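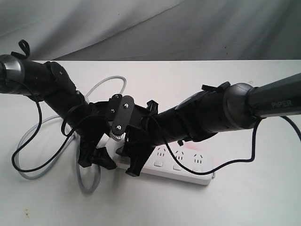
How to sort out the cords behind your desk in one evening

Quick one, because I keep getting asked. This is how I do it at home and how I did the front office at Mellor in October. Took me from 6 pm to a bit past 8. You'll be faster if you don't stop for soup.

What you need

Hook and loop ties, the kind on a roll. Zip ties are ok but you'll be cutting them off again in a month.
Masking tape and a marker.
A flashlight.
One power strip, surge protected, with a switch you can reach.
Screws or heavy duty mounting tape, if the strip is going under the desk.
Dry cloth. There will be dust.

Step 1. Label before you unplug

Do this first. Tape flag on every cord, both ends, write what it is. "Monitor L", "printer", "lamp". Not "black one". I skipped this once and Leanne Fothergill had no working phone till Thursday lunchtime.

Step 2. Shut down and unplug

Computer off properly, then the strip, then the wall. Pull the plug, not the cord. Everything on the floor in a row. Wipe it all down while its out, and wipe the baseboard too.

Look at each cord as you go. Cracks, flat spots, brown marks near the plug, wobbly prongs: throw it out. Same for the strip. If an outlet on it is loose or discolored, it's done, buy a new one.

Step 3. Get rid of the orphans

Any cord with no device goes in a bag. Write the month on the bag. If it's still sitting there next spring, recycle it. I found three chargers for a phone I gave to Alina Radu years ago.

Step 4. Place the strip

Under the desktop, at the back, is best for most people. Outlets facing you, cord end toward the wall outlet. Check the slots on the back line up before you drill anything. Tape a piece of paper to the back, poke holes through, use that as the template. Screws must be shorter than the desktop is thick. Measure it. Please.

Glass or metal desk: mounting tape, clean the surface first, press hard and leave it overnight before you load it up.

Do not plug one strip into another. Also no space heaters, no kettles, no laser printers on it. Those go straight to the wall.

Step 5. Plug back in, biggest first

Chunky adapters go on the end outlets so they don't block the neighbors. Then monitors, then small stuff. Things you unplug a lot (laptop, phone) go closest to the front edge.

Step 6. Bundle

Start at the strip and work out to the device. One tie every 12 inches or so is plenty. Keep it loose enough to slide a finger under. Extra length gets folded into a flat figure eight, not a tight coil. Leave slack if you have a standing desk, raise it all the way up and check nothing pulls. Burgi Lüthi's monitor went over exactly that way.

Keep network cables in there own bundle. Easier when you need to swap one.

Step 7. Test

Wall, strip, computer, in that order. Leave it on for an hour, then put your hand on the strip. Should be cool or barely warm. Hot means too much on it, or a bad strip. Unplug it.

Leave the tape flags on. Ugly, yes, but you'll want them next time you move the desk.

Small bedroom desks with the outlet behind a bookcase are a different job, will write that up when I get to it.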